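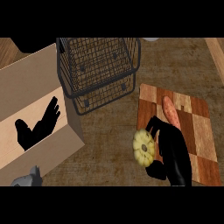 Mudassar Magsi runs the release process for Droro, a wallet library that a lot of smaller payment apps sit on top of and mostly never think about. He has been doing it for three years, unpaid for the first two. We spoke by phone in January, a bit after 7 in the morning his time, and he was already two coffees in.

First thing he wanted to talk about was the backlog. 315 open pull requests the morning we spoke. "It was worse before the holidays," he says. "People think a pile like that means we're lazy. Most of it is stuff where somebody wrote the code in an afternoon and now somebody else has to spend a week finding out if it can lose money."

Who does that week of work? Eighteen people have review rights. Five of them can merge. Magsi is one of the five, and he'd like there to be more, sort of.

"I go back and forth. If you hand out the keys, you get faster. You also get a Villca."

Villca, for anyone who missed it, was the fork that shipped a fee calculation bug last spring after a merge that had one reviewer, at night, on a phone. Users overpaid. Some of them by a lot. The people behind Villca patched it inside a day and published everything, and Magsi gives them credit for that. "They were open about it. More open than we'd have been, probably. But I read that report and I thought, we have done that exact merge. We just got lucky with what was in it."

So Droro changed its rules. Two reviewers on anything that touches keys or fees, and one of them can't work at the same company as the author. That last part was the fight. Eltemex, which builds point of sale software, pays four of the regular contributors and had gotten used to reviewing its own patches.

Was it a bad breakup? "No, no. They grumbled. There was one call that went long." He laughs. "Their complaint was fair though. They said, we're paying for this work and now it waits on a guy in another time zone who does this after his kids are asleep. And yeah. That guy was me."

Eltemex stayed. It now pays part of Magsi's salary through Isto, a small foundation set up to hold the money so that no one company is signing his checks directly. Does that really change much? He takes a while with this one.

"Some. I can say no to them and my rent still gets paid that month. The month after, I don't know. Ask me when I've said no to something they really need."

Money comes up a lot with him. Isto's last donation drive brought in gifts from 2,580 people, most of them tiny, and he reads the notes that come with them. A good number are from shop owners. He printed out one from a bakery and then lost it. "It was in a jacket, I think."

On the question of who decides – the thing critics bring up every time there's a dispute – he is less patient. The long thread over whether to drop support for the old address format ran to 2,822 comments before it got locked. Magsi read all of them. Wouldn't do it again.

"Maybe forty people were talking in there. The rest was the same forty people, again. And at the end the five of us still had to make a call, and we got told we'd ignored the community." He doesn't think a vote would have fixed it. "Who votes? Accounts? I can make you a hundred accounts by lunch."

The old format is staying for now. Warnings start with the next release, removal some time after, no date. He calls that a dodge and says he's fine with it.

What about him, is he sticking around? He has started writing down the release steps, all of them, including teh ones he does from memory. Two other maintainers have each run a minor release from those notes. One went okay. The other tagged the wrong branch and had to pull it back, which he says was his fault, step nine was missing.

"It's there now," he says. Then he had to go, a build was failing.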